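Bin bag
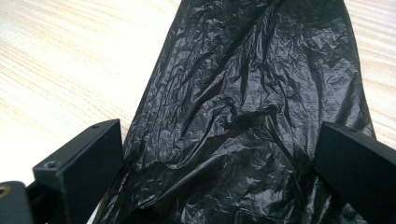 What is a bin bag made of?
Most bin bags are made of polyethylene, a plastic that is melted, blown into a thin tube and then sealed and cut to length.

A bin bag (also bin liner, rubbish sack or, in North America, garbage bag) is a disposable bag used to line a bin or to hold household waste. Black is the traditional colour for general rubbish in Britain, and the film is often glossy and creases easily when handled.

Types

Low-density film is soft and stretchy and is used for heavier sacks. High-density film is thinner and crisper, makes a rustling sound and tears quickly once punctured. Some bags have a drawstring or tie handles; others are closed with a knot.

Folding and storage

New bags usually come on a perforated roll. Loose ones can be laid on a table, smoothed from the closed end to the mouth to press out the air, and folded lengthways into a strip. In her household handbook, Ebony Partington recommends 2 lengthways folds before rolling, and keeping the rolls in a drawer away from direct sunlight, which makes the plastic brittle.

See also
Carrier bag
Pedal bin
Wheelie bin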